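Small Meeting Rooms People Want to Use
Notes for my talk, Wednesday, second session 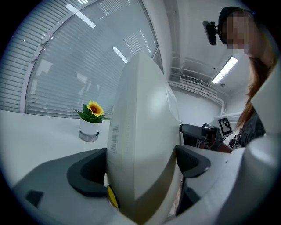 1. Opening (4 minutes)
Say good morning and wait until the door is closed. I will speak about simple things: the table, the light, the blinds, one flower. Our office in Drendham had a small room which stayed free almost all the week, while people were waiting for the big one.

2. The window
Curved window, white horizontal blinds. Ceiling lights make bright streaks in the glass. Ask the audience: where would you sit? Let them answer, do not hurry.

3. The flower
Artificial sunflower in a white pot with silver base. Yellow is a strong color against white wall and white table. Some colleagues from Chacko prefer real plants. I respect this, but who will water them in May, when everybody travels?

4. Bookings
Before the changes: 986 in the year. After: 1,599. Say the numbers slowly. Mention that Marik moved to our floor in the same year, so it is not only the flower.

5. Questions
If no question comes, tell about the chairs. Give back the microphone before leaving the stage.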